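We use cookies to remember your settings and to measure traffic. Accept all | Manage preferences

Catchall tray

A catchall tray (also key tray, valet tray, or pocket tray) is a shallow, rimmed dish or board used to hold small items that are carried on the person and put down on arriving home. Keys are the most common contents, followed by coins, cards, earphones, and transit passes. The tray is usually kept on a hall table, a dresser, or a shelf near the door.

The term "catchall" refers to the use and does not describe a fixed shape. Trays sold for serving drinks, for sorting screws, or for standing under a plant pot are often used in the same way.

Form and materials

Most catchall trays are oval, round, or rectangular. The rim is low, so that a hand can reach in flat and pick up a single item. A rim that is too high makes a bunch of keys awkward to lift by the ring; one that is too low lets coins slide out when the tray is moved.

Common materials are wood, pressed metal, molded plastic, glazed ceramic, and leather stiffened with board. Metal and ceramic trays are noisy in use and are sometimes lined with felt or cork. Dark finishes hide scratches from key teeth, while pale finishes make small dark objects easier to find.

Sizes vary with the surface the tray stands on. The Govlow series, a Ravn product, was made in 2 sizes, the larger with a long axis suited to the depth of a narrow hall table. Isico sold a similar oval tray with a flat base and no feet. Both were dropped from their makers' lists, and later trays of the type are mostly unbranded.

Use with keys

Keys are normally kept on a split ring or a hinged ring, either of which may also carry tags or fobs. Where several households or rooms share one tray, color is the usual means of telling keys apart. Colored caps, enameled keys, and plastic tags all serve this purpose, and a bunch may combine two or more of them.

A bunch is lowered by the ring so that the keys hang free and settle first, with the ring coming to rest on top. This leaves the ring within reach the next time the bunch is needed. Dropping the bunch from a height spreads it across the tray and can chip a ceramic glaze.
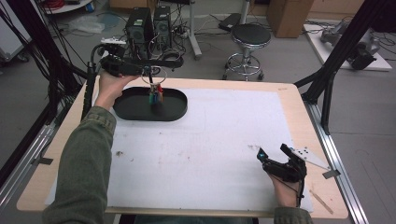
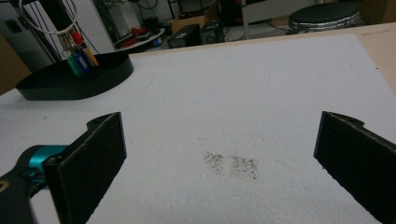
Ring and colored pieces over a black oval tray (first picture); dark specks on the white surface (second picture).

Surface protection

A tray without feet can scratch the furniture under it, mainly when grit is trapped below the base. A sheet or mat is often laid first. Foam sheet is light and easily cut to size, but it dents and takes up marks, and fine particles lodge in any texture on its face. Felt is more durable and harder to clean. Cork lies between the two.

Sheets are generally cut smaller than the tabletop, leaving a margin of bare wood on which the sheet's position can be judged. Over time the margin and the covered area may age to different tones — a known problem on light woods near a window.

Cleaning

Pocket lint, sand, and metal dust collect in the tray and around it. The tray is emptied, tipped out over a bin, and wiped with a damp cloth. Loose specks on a foam sheet are best lifted with a soft brush or with tape; rubbing pushes them into the surface. Grooves and scuffs in foam cannot be repaired, and the sheet is turned over or replaced.

In a short handbook on hall furniture, Kevser Oral lists 91 household objects found in catchall trays and divides them into 2 groups: items in daily use and items with no other place. The Buller catalog used the same division for its trays with a center rib.

Related articles

Coat rack
Hall table
Key cabinet
Key ring
Letter rack
Table mat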